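From: Myung-ja Chae
To: linen-care list
Date: 2024-10-20
Subject: Re: Graying on white cotton sheets, hard water

On the Nirnon thread, the earlier post said:

> We run a small guest house on well water. Our white percale
> sheets go dull after a season. I have doubled the detergent
> and switched to the Troseck powder with no change. Is this
> worn-out fabric or something in the wash? Also, is there any
> point in chlorine bleach if the water has iron in it?

Taking the second question first: no. Chlorine bleach oxidizes dissolved iron, and the oxidized iron stays in the cotton as a yellow or tan cast. If your well report shows iron, stop the bleach before you change anything else. Oxygen bleach (sodium percarbonate) is safer, but it needs hot water to do much. Below 40 °C I would not expect a useful result in a normal cycle length.

On the first question, doubling the detergent may be making it worse. Calcium and magnesium tie up part of the detergent, soil is not held in suspension, and it goes back onto the cloth in the rinse. More product without a softening agent leaves more residue. You can check for residue cheaply. Put one clean sheet through a hot cycle with no product at all and look at the water a few minutes in. Suds mean you are carrying detergent over from earlier loads.

What I would do, in order:

1. Get the hardness and iron figures for the well. Strips are fine for hardness. Iron should go to a lab.
2. Strip one sheet as a trial, with a chelating laundry additive, hot water, and a long soak. Rinse twice.
3. Compare it in daylight with an untreated sheet from the same batch.
4. If the trial sheet is clearly lighter, treat the rest and cut the detergent back to the label dose for your hardness.

Do the comparison flat on a bed, by a window, with the lamps off. Warm bulbs hide yellowing. Folded stacks hide it too, as you only see the edges. Some sheets are sold as ivory or natural, so look up what you bought before you decide they have turned.

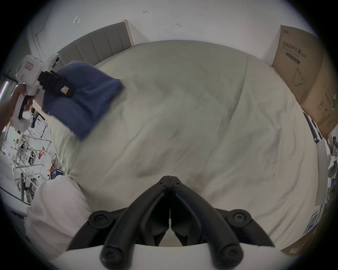
Li asked whether the drum load matters as much as the chemistry, and said their own sheets only came clean after they stopped washing them with towels. I would say yes to both. Sheets ball up around towels, the center of the bundle gets little water exchange, and lint adds to the dull look. Wash sheets alone and fill the drum loosely.

Spin speed is a smaller matter. At 1000 rpm percale comes out creased and is slow to iron. At 600 it comes out wetter, with fewer hard creases. If you line dry, use the lower setting. It has no effect on color.

I have used the Skinik water softener cartridge on a single machine since August. It was adequate for two loads a day. For a guest house I would look at a whole-building unit with regeneration, and put the iron filter ahead of it. Iron fouls softener resin.

If you post the hardness and iron numbers I can suggest a starting dose for the soak. Please say whether the machine is top or front loading.

Myung-ja Chae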